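Ticket 1551: Sernia snack cell, left arm stops on sandwich pick
Status: open, monitoring
Site: Boutros
Opened by: Benedicta Nyarko
Month: September 2024

Fault as reported
Left arm closes on the sandwich, lifts a little, then stops with a grip force warning. Clears with a reset and comes back after a few picks. No warnings from the right arm.

Checked first
Finger screws on both grippers tight. No play in the left wrist joint. Cable from the left gripper swapped with the spare, no change. Log from the Nadis controller shows the warning only when the fingers are nearly closed, never on open.

Found
The left gripper was still on the closing limit we set in June for the old wrappers. The limit is held per gripper, so changing it on the right arm did nothing for the left. Finger pads on the left were also shiny at the tips.

Done
Left finger pads replaced, old pair kept in the drawer under the Fuseo label. Gripper homed and closing limit set again. Grip force warning delay changed from 4 to 18 ms. Both arms restarted and the pick program run from the top at slow speed. 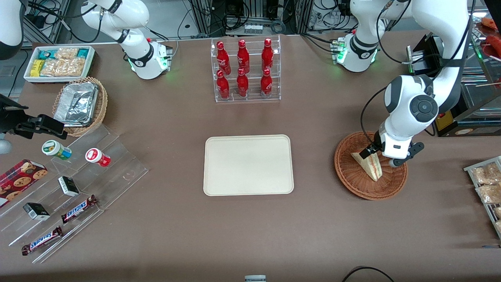
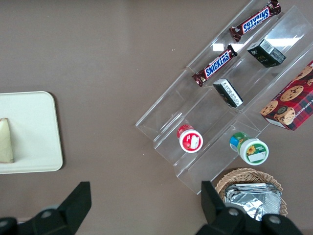
The cycle counter on the left gripper has been put back to zero, and pads are now due for a check at 1,000 picks. Please write the count in this ticket when you do it. Slow speed stays on until then. Do not move the clear stepped stand when cleaning the table. The pick points for the two Snickers bars are taught from it, and it sits at a slant, so a small turn puts the lower tiers out as well. If it does get knocked, re-teach from the top tier down and save under a new name.

Still to do: order two more sets of pads, copy the new limit into the backup file, and ask Fuseo if the limit can be shared between grippers. I will leave this open until they reply.

B. Nyarko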